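Semple Community Sewing Room
Progress report to the Tralen Fund
October 1, 2026
Reporting period: third quarter

Summary

The sewing room has been open for the full quarter and is running on its planned schedule of three evening sessions and one Saturday session. Since opening we have logged 317 people through the door, and between them they have made 1,887 visits. The grant agreement asked for 100 regular users by the end of the first year. We count a regular user as a person who has come to at least 6 sessions, and we passed that mark in July.

Spending is a little under budget overall. Two lines are off plan, and both are explained further down. We are asking for one change to the grant terms, set out at the end of this report.

Sessions and classes

Open sessions remain the busiest part of the week. People bring their own projects and use our machines, cutting tables and irons. Most of the work is repair and alteration: hems, zippers, torn pockets, pants taken in or let out. A smaller group makes clothes from patterns, and a few regulars quilt.

The beginner class ran twice this quarter, both times full. It covers threading a machine, straight seams, a simple hem and a tote bag. After the first run we cut the tote bag lining from the lesson plan, as it was taking up most of the last evening and several students went home with unfinished bags. The second run finished on time.

The curtain class planned for the summer did not go ahead. Only a few people signed up, and those who did mostly wanted help with one particular window at home. We moved them into the Saturday session, where the instructor could work with them one at a time. We do not plan to offer the class again in that form.

Equipment

All the domestic machines were serviced in the summer break. Two had worn feed dogs and were out of use for part of the quarter waiting on parts. The supplier in Ronodton sent the wrong parts the first time and replaced them at no charge, but the delay meant a waiting list on weeknights.

The industrial machine bought with the first grant payment is working well on denim and canvas. Users have to complete a short safety session before they can book it. Demand for that session has been higher than we expected, so it now runs every other week.

Irons are a weak point. The ones we bought leak when left on their heel for a long time, and they have been returned under warranty once already. We will replace them with a heavier model next quarter out of the repairs line.

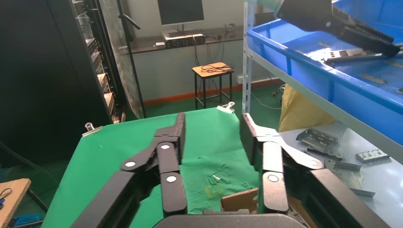

Fabric and supplies

Donated fabric continues to come in faster than we can sort it. Cotton and poly-cotton go quickly. Upholstery samples, stretch fabric and very short lengths do not, and they were filling up the back shelves. In August we began turning down anything under a yard, and we now take donations only on Saturdays. This has helped. The remaining short lengths were offered free to the quilters and to a local elementary school.

Thread is our biggest running cost after rent. We had assumed that users would bring their own, and many do, but beginners usually arrive without any. We now sell thread at cost from a box at the front desk and keep a supply of black, white and gray for general use.

Needles were another item we budgeted too low. The beginner class goes through a lot of them, and the denim work more still. The new figure in next quarter's budget is based on what we have really used.

Space and access

The lease on the Semple building is in place for another year at the same rent. The landlord has fixed the front step and put in a handrail. The side door still sticks in humid weather, and we have asked for it to be planed before winter.

Lighting over the cutting tables was poor in the evenings, which came up often on the comment cards. We added clip-on lamps as a stopgap. The electrician's quote for permanent fixtures is higher than the sum we set aside, and we are getting a second one.

Booking

We moved from a paper sign-up sheet to Preltora, an online booking tool, at the start of the quarter. Most users took to it without trouble. A number of older users prefer to call, and the front desk enters their bookings for them. No-shows went down after we turned on the reminder messages. People can still walk in without a booking if a machine is free.

Budget

Rent, insurance and instructor pay are all on plan. The two lines that are off are supplies, which is over because of thread and needles, and publicity, which is under because word of mouth has filled the sessions and we printed far fewer flyers than planned. The full ledger is attached separately.

Problems and risks

Our main concern is instructor cover. We have two paid instructors, and when one was out sick in August we had to cancel two evenings. We have started training an experienced user to run open sessions, with classes staying with the paid staff.

The second concern is storage. Unfinished projects left between sessions take up a full wall. From next quarter, each user will have one labeled bin, and anything unclaimed after two months will go into the donation pile following a phone call.

Next quarter

We plan to run the beginner class twice more, and a new mending class covering darning, patches and replacing zippers. The mending class already has a waiting list. We will also open on one Sunday in December for people making gifts.

Request

We ask the fund to allow the unspent publicity money to be moved to supplies. The total grant would stay the same. If this is approved before the end of the month, we can place the thread and needle order at the bulk price ahead of the December sessions.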